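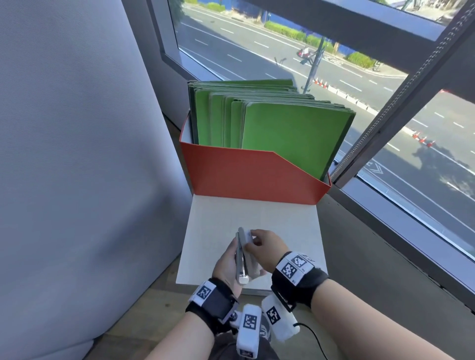
4 Sammelbox, Mappen und Handgeräte am Tischplatz

Dieser Abschnitt gilt für Tischplätze am Standort Himside, an denen Vorgänge in Papiermappen geführt und Kleingeräte bearbeitet werden. Für die Regalplätze im Archiv Skusley gilt Anhang C. Begriffe wie Vorgang, Laufzettel und Rückläufer werden wie in Abschnitt 1 verwendet.

4.1 Benötigtes Material

Sammelbox aus Karton mit schräg ausgeschnittener Vorderseite
Papiermappen, grün, aus der laufenden Ausgabe
Weiße Unterlage (fest oder als Papierbogen)
Handheftgerät mit passenden Klammern
Haftkarten, weiß, unbeschriftet
Fusselfreies Tuch, trocken
Laufzettelblock, Bleistift

Hinweis: Die Farbe der Mappen kennzeichnet die Ausgabe, nicht die Dringlichkeit. Dringende Vorgänge werden ausschließlich über den Laufzettel gekennzeichnet.

4.2 Sammelbox aufstellen

1. Tischfläche freiräumen und trocken abwischen.

2. Karton auffalten, Bodenlaschen nacheinander einschlagen und die Einstecklasche bis zum Anschlag einschieben. Der Boden muss eben aufliegen. Wölbt er sich, Laschen wieder öffnen und in umgekehrter Reihenfolge schließen.

3. Box an die hintere Tischkante stellen. Die niedrige Stelle der Vorderseite zeigt zum Bearbeiter.

4. Zwischen Box und Tischkante 2 cm frei lassen. An Plätzen mit Fenster darf die Box den Fenstergriff nicht blockieren und nicht an der Dichtung anliegen.

5. Unterlage vor die Box legen und an deren Vorderseite anschlagen. Bei Verwendung eines Papierbogens den Bogen erneuern, sobald er Klebereste oder Knicke aufweist.

Achtung: Die Box nicht am Rand der schrägen Vorderseite anheben. Der Karton reißt an der tiefsten Stelle des Ausschnitts ein. Gefüllte Boxen werden mit einer Hand unter dem Boden und einer Hand an der Rückwand getragen.

Eingerissene Boxen werden nicht geklebt. Ersatz liegt flach gefaltet im Materialschrank, Fach Ifans. Die Entnahme wird in der Liste an der Schranktür eingetragen.

4.3 Mappen einsetzen

1. Mappen auf dem Tisch aufstoßen, bis die Unterkanten bündig liegen.

2. Den Stapel hochkant mit dem Falz nach unten in die Box stellen. Dabei von hinten nach vorn auffüllen.

3. Mit dem Handrücken prüfen, ob sich der Stapel noch nach hinten drücken lässt. Lässt er sich nicht mehr bewegen, Mappen entnehmen und eine weitere Box beginnen.

4. Die zuletzt bearbeitete Mappe kommt nach vorn. Sie darf über den Rand hinausragen, solange sie nicht nach vorn kippt.

5. Laufzettel in die vorderste Mappe einlegen, Kopfzeile sichtbar.

Eine leichte Schräglage des Stapels ist zulässig. Stehen die Oberkanten stufig, ist das ebenfalls kein Mangel, sofern keine Blätter herausragen. Bei stark geneigten Mappen verformt sich nach einiger Zeit der Falz. In diesem Fall den Leerraum mit einer gefalteten Kartonlage ausfüllen.

Hinweis: Leere und gefüllte Mappen nicht in derselben Box führen. Bei der Übergabe an Skusley werden Boxen ungeöffnet weitergegeben und erst dort sortiert.

Die Reihenfolge innerhalb der Box entspricht der Reihenfolge der Bearbeitung. Eine alphabetische Ablage am Tischplatz ist seit der Umstellung im Mai nicht mehr vorgesehen. Restbestände mit Registerblättern gehen an Ursina Mösli, Zimmer neben der Poststelle.

4.4 Mobiltelefone vorbereiten

Geräte aus dem Bestand Girton werden am Tischplatz mit einer Haftkarte versehen und zusammen mit der zugehörigen Mappe weitergegeben.

1. Gerät ausschalten. Bleibt der Bildschirm aktiv, Gerät zurücklegen und auf dem Laufzettel das Feld „Nicht abschaltbar“ ankreuzen.

2. Gehäuse mit dem trockenen Tuch abwischen. Keine Reinigungsmittel verwenden, auch nicht auf der Rückseite.

3. Haftkarte an der kurzen Seite vom Trägerbogen lösen. Die Klebefläche nur am Rand berühren.

4. Gerät mit einer Hand an den Längskanten halten. Die Karte mit der anderen Hand ansetzen, ausrichten und von der Mitte nach außen andrücken.

5. Sitz der Karte prüfen. Kamera, Lautsprecheröffnungen und Anschlüsse bleiben frei. Eine schief sitzende Karte innerhalb der ersten Minute abziehen und durch eine neue ersetzen.

6. Nummer der Mappe mit Bleistift auf die Karte schreiben.

7. Gerät mit der Karte nach oben auf der Unterlage ablegen.

Achtung: Keine Geräte mit gewölbtem Gehäuse oder sichtbar abgehobenem Bildschirm bearbeiten. Solche Geräte nicht drücken, nicht biegen und nicht in der Sammelbox abstellen. Bereich freihalten und Prys Lloyd verständigen.

Die Haftkarte wird beim Rückläufer wieder entfernt. Dazu eine Ecke mit dem Fingernagel anheben und die Karte flach über die Fläche zurückziehen. Metallwerkzeug ist nicht zugelassen. Klebereste mit dem Tuch abrollen.

4.5 Heften der Begleitblätter

Die Begleitblätter eines Vorgangs werden vor dem Einlegen in die Mappe geheftet. Das Handheftgerät wird nach Gebrauch immer an denselben Platz rechts neben der Unterlage gelegt, bei linkshändiger Bedienung links.

1. Magazin öffnen und Füllstand prüfen.

2. Klammerstreifen mit den Spitzen nach unten einlegen. Angebrochene Streifen zuerst verbrauchen.

3. Magazin schließen, bis die Verriegelung hörbar einrastet.

4. Probeheftung an einem Bogen Altpapier ausführen. Beide Klammerschenkel müssen vollständig umgelegt sein.

5. Begleitblätter aufstoßen und in der linken oberen Ecke heften. Je Heftung höchstens 10 Blatt.

6. Geheftete Blätter in die Mappe einlegen, Mappe schließen und nach 4.3 einsetzen.
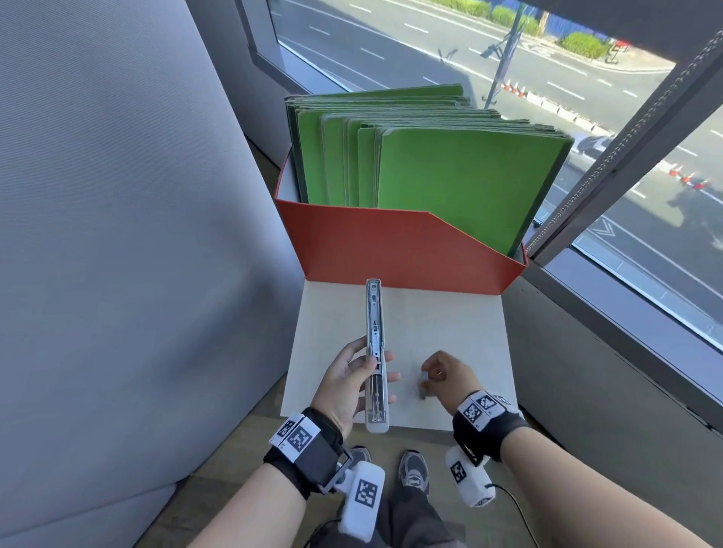
Umfangreichere Vorgänge werden geteilt und mit 2 Heftungen geführt. Der Teilungspunkt liegt immer zwischen zwei Dokumenten, nie innerhalb eines Dokuments. Auf dem Laufzettel wird die Teilung im Feld „Bemerkung“ vermerkt.

Achtung: Beim Öffnen des Magazins kann die Vorschubfeder den Schieber ruckartig freigeben. Magazin vom Gesicht abwenden. Verklemmte Klammern nicht mit den Fingern herausziehen.

4.6 Kleinteile auf der Unterlage

Abdeckkappen, Adapter und andere lose Teile werden während der Bearbeitung auf der Unterlage abgelegt, nicht auf der Tischfläche und nicht in der Sammelbox. Auf dem weißen Grund sind auch kleine graue und schwarze Teile gut zu erkennen. Helle Teile sind zusätzlich auf einen Laufzettel zu legen.

1. Teile in der Reihenfolge der Entnahme von links nach rechts ablegen.

2. Teile einzeln zwischen Daumen und Zeigefinger aufnehmen. Nicht über die Unterlage schieben.

3. Nach Abschluss prüfen, ob die Unterlage leer ist. Verbleibt ein Teil, den Vorgang nicht weitergeben.

4. Nicht zuordenbare Teile in einen Beutel geben, mit der Tischnummer beschriften und in die Fundschale legen.

Hinweis: Die Fundschale wird von Nadège Sabatier geleert. Rückfragen zu fehlenden Teilen bitte mit Tischnummer und Mappennummer stellen.

4.7 Störungen

Stapel kippt beim Entnehmen nach vorn
Box ist zu schwach gefüllt oder steht verkehrt herum. Ausrichtung nach 4.2 prüfen, Leerraum mit Kartonlage ausfüllen.

Mappe lässt sich nur mit Kraft herausziehen
Box ist überfüllt. Nicht an der Oberkante ziehen. Die benachbarten Mappen gemeinsam anheben und den Stapel teilen.

Haftkarte löst sich an einer Ecke
Oberfläche war staubig oder fettig. Karte abziehen, Gehäuse erneut abwischen, neue Karte verwenden. Gebrauchte Karten nicht nachkleben.

Klammer wird nur einseitig umgelegt
Blattzahl prüfen. Tritt der Fehler auch bei der Probeheftung auf, Gerät mit Anhänger „Prüfen“ an die Ausgabe zurückgeben.

Unterlage verrutscht
Bogen bis an die Box vorschieben. Bei festen Unterlagen die Unterseite auf Papierreste kontrollieren.

4.8 Platz übergeben

1. Begonnene Vorgänge abschließen oder mit Laufzettel in die vorderste Mappe einlegen.

2. Unterlage freiräumen.

3. Heftgerät schließen und ablegen.

4. Fenster schließen, auch bei kurzer Abwesenheit. Mappen im Luftzug öffnen sich und verlieren lose Blätter.

5. Übergabezeile auf dem Laufzettelblock ausfüllen und abzeichnen.

Bei Schichtwechsel um 14 Uhr verbleibt die Sammelbox am Tisch. Eine volle Box wird vor der Übergabe auf den Wagen gestellt und durch eine leere ersetzt. Der Wagen wird nicht mit gestapelten Boxen beladen, da die schräge Vorderseite keine Auflage bietet.

Änderungen an diesem Abschnitt gibt Llinos Rowlands frei. Korrekturhinweise mit Abschnittsnummer an Trefor Probert, Ausgabe Himside.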